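Technician for hand-held gripper sets (part-time)

Feyisa workshop, Dratonton

We are looking for one technician to look after our hand-held grippers and the small recording station that belongs to them. The post is for 60 per cent of full time and is limited to 2 years at first. It is open from now until it is filled.

The operators work standing, with one gripper in each hand, and they use them all day on household objects and small devices. So the grippers get worn. Your task is to keep every pair in such a condition that the next shift can begin without waiting.

In the daily work you will:

- check the finger pads and change them when the surface has become smooth
- clean the printed markers, and replace a marker when a corner is scratched or lifting
- test the cables for breaks close to the housing, where they bend the most
- calibrate the jaw opening after each change of pads and write the values in the service book
- keep the floor cables and power strips in order, together with the operators

Once a month you take one pair fully apart, following the written procedure of Nevzat Kırmızıgül, who built the first sets and will train you in the first weeks.

You should be able to solder fine wires, read a simple circuit drawing and work with small screws without losing patience. Experience with cameras or with printed plastic parts is welcome. A diploma is not necessary. We speak English in the workshop, and it does not need to be perfect.

Please send a short letter and your CV to Alper Baysal at the Feyisa office. If you have repaired something that you are proud of, describe it in a few sentences. Candidates whom we invite will spend half a day with us and change one set of finger pads under guidance. Travel costs are paid back after the visit.

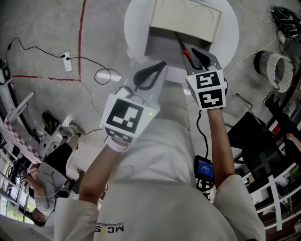
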